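Wednesday, 8.40am

Ball tests, cont. Picking up from the Fenivska set. Seven balls left on the rack, two gone flat overnight (valves again, see below).

Pressures first. All checked cold with the small gauge, the big one still reads high and should be binned or labelled. Plonik match balls holding well. Plonik training balls not — down noticeably on the panels near the valve, you can feel it with a thumb. Topped up, left on the rack, will check again at lunch.

Rebound. Drop from the usual height on to the concrete, then on to the offcut of 3G. Concrete numbers fine and boring. On the 3G everything dies, as expected, but the older Fenivska balls die more than the new ones and I can't see why from the outside. Same pressure, same weight within a gram or two. Bladder? Ask Jayawardena if they changed supplier between batches. They did the stitching on both so they should know.

Weights after soak — ran the tub test on four. Wrung nothing, just let them drip on the mesh for the full time. Hand stitched ones took up most water, bonded ones hardly any. Forgot to turn ball 3 halfway so ignore ball 3. Will redo.

10.15

Kicking rig. Belt slipping at the higher speed, squeal on the way up then settles. Tightened it a notch. Kicked 9 at low speed to bed it in, then straight to the long run. Target is 4000 impacts on the one Faria ball before we cut it open. Stopped at 210 as the catch net had come off its hook at the left side and the ball was getting round the back of the bench. Net re-hung with cable ties. Needs a proper hook.

Condition at the stop: no seam lift, print scuffed on the strike panel, bit of a flat starting, maybe. Hard to say. Chalked an arrow on it so we keep hitting the same place.

NB whoever resets the counter PLEASE write down the figure before you do it. The first run on Monday's sheet is useless without it and I've crossed it out.

Spin. Tried the painted-stripe method again for the free kick question. Honest answer is our lamp flickers and half the clips are no use. When a clip does work the ball with deeper seams wobbles later in its flight than the smooth one. Would not put that in front of a club yet. Needs more kicks, a better lamp and no draught from the roller door.

Grip. Keeper gloves are next on the list after the balls, so cleared some room. Latex palms want a wash before first use or the readings jump all over, we learnt that last time. Dry, damp, properly wet, in that order, same pair all the way through. Do not let them dry on the radiator — the palm cracks and then you are testing a cracked palm.

Table, before lunch.

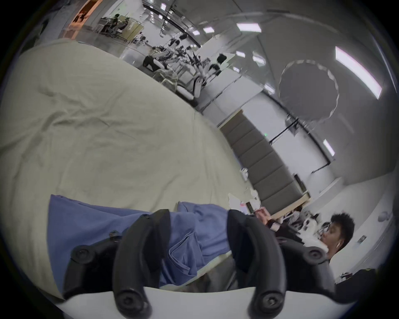
Gripper open, crumpled blue cloth on the table beyond the fingers.

1.30pm

Rack check after lunch. Plonik training balls down again, both of the bad ones. Dunked in the tub, bubbles round the valve on one, nothing on the other. So one valve and one mystery. Tried a drop of valve oil in the bubbly one, pumped up, waiting.

Restarted the rig. Belt quiet now. Net holding. Ball rolls back down the chute about nine times in ten, the other time it sits on the lip and wants a poke with the broom handle. Chute angle probaly too shallow, put a wedge under it tomorrow.

Roundness — did the calliper readings on the Fenivska set while the rig ran. Old batch slightly egg shaped across the valve axis. That might be the 3G thing, or part of it. Compare with rebound sheet, column for orientation is missing so add one.

To do
— tub test again, ball 3 only, TURN IT
— email Jayawardena re bladders, both batches
— lamp
— hook for net, wedge for chute
— Faria ball: photos of strike panel at each stop, same side up
— more valve adaptors, we are down to teh bent one

Rig off at 4.50, counter figure written on the sheet, ball left in the chute.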